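Protection on Paper Is Not Enough for Local Reporters

A registration form and an emergency number do little for a journalist whose threats come from the next street.
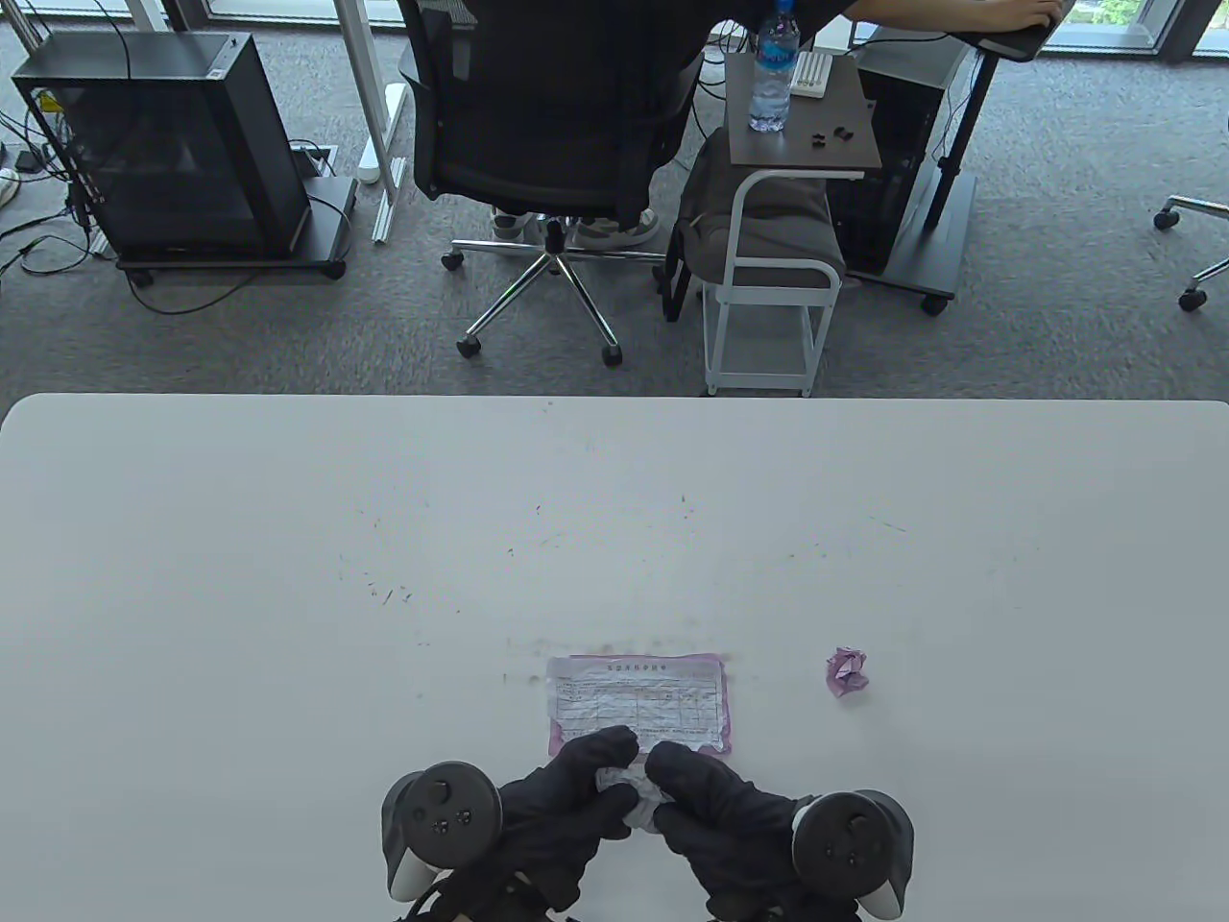
What the Nellside case should teach us

In August, the editor of a small weekly in Nellside left her home with two bags and a borrowed car. She had been registered with the provincial protection program for journalists for 220 days. In that time she had reported three threats, each in writing and each with the date and place set out as the program requires. She received one visit, from an officer who checked the lock on her front door and asked her to sign for an alarm button. The button worked only where there was a phone signal. Much of the road between her house and her office has none.

She is alive, and for that reason her case has drawn little notice. Programs of this kind tend to be examined after a death, when officials are asked what they knew and the answers are prepared by lawyers. This publication believes that the better time to examine them is when a person under protection concludes that she would be safer without it. The Nellside editor withdrew from the program in the same week she left town. Her file was closed and marked resolved.

The limits of registration

The provincial program was created in good faith. It gave reporters a single office to approach, a standard form on which to describe the danger they faced, and a promise that each request would be assessed within 30 days. Before it existed, a journalist who had been threatened could turn only to the local police, who in some districts were the source of the threat.

Registration, however, has come to be treated as the service itself. Annual reports list the number of persons enrolled and the number of forms processed. They do not say how many of those persons were threatened again after enrolling, how long they waited for a response, or how many left their work. A reader of those reports would learn that the office is busy. The reader would learn nothing about whether anyone is safer.

The form has its own difficulties. It asks the applicant to name the person responsible for the threat, although many threats are anonymous. It asks for an employer's stamp, which a freelance reporter cannot supply. In the river district of Mokstead, where most local news is gathered by people paid by the story, applicants have been turned away for this reason alone. Several then asked shopkeepers and parish offices to stamp the page for them. The program should be embarrassed that this was necessary.

Who decides what counts as danger

Assessments are carried out in the provincial capital by staff who seldom travel. They rely on a scoring sheet that gives weight to armed attack, to written threats and to prior injury. It gives almost none to the quieter pressures that usually come first: a landlord told to end a lease, an advertiser warned away, a car parked outside a school at the hour when children leave.

Reporters in small towns understand these signals well. They live among the people they write about. A story on a road contract in Mokstead will be read by the contractor, his brothers and the clerk who approved the invoice, and the reporter will meet all of them before the week is over. An assessor who has never been to the district cannot be expected to see this from a scoring sheet, and should not be asked to decide the matter alone.

The Plurar Press Association, which represents reporters in seven districts, has proposed that each assessment include a colleague from the applicant's own area, chosen by the applicant and bound by confidentiality. The proposal has been with the interior office for more than a year. The stated objection is that a local member might be biased in the applicant's favor. We do not find this persuasive. The present arrangement is biased toward doing nothing, and the cost of that error falls entirely on the person who asked for help.

Money and the question of police

It is often said that real protection is too expensive. The Kushwaha Fund, a private charity, offers a useful comparison. It makes relocation grants of $2,000, paid within days, to journalists who need to leave a district for a short period. The sum covers rent, travel and school costs for a family until the danger can be judged more calmly. Most recipients have returned home and gone back to work. A public program could do the same, and could do it in every district, if even a modest part of its equipment budget were moved to that purpose.

Police escorts present a harder problem. Some reporters want them. Others, particularly those who cover the police, regard an escort as a form of surveillance, and their sources stop calling as soon as an officer is seen at the door. The choice should belong to the journalist. Under current rules, an applicant who declines an escort is recorded as having refused protection, and may lose access to every other measure. That rule should be repealed without delay.

What the provincial government should do now

The employer's stamp should be dropped. Assessments should include a local colleague. Relocation money should be available at once, with the paperwork to follow. No file should be closed when a person leaves the program out of fear, and the annual report should state how many have done so.

None of this would replace the prosecution of those who threaten and attack reporters. Very few such cases reach a court in this province, and fewer end in a conviction. The prosecutor's office has its own explanations, and we will return to them in a separate article. The protection program does not need to wait for the courts. Its rules were written by the interior office and can be rewritten there.

The weekly in Nellside has not published since its editor left. The town council met twice in that period, and no reporter attended either session.

The Editorial Board
April 2026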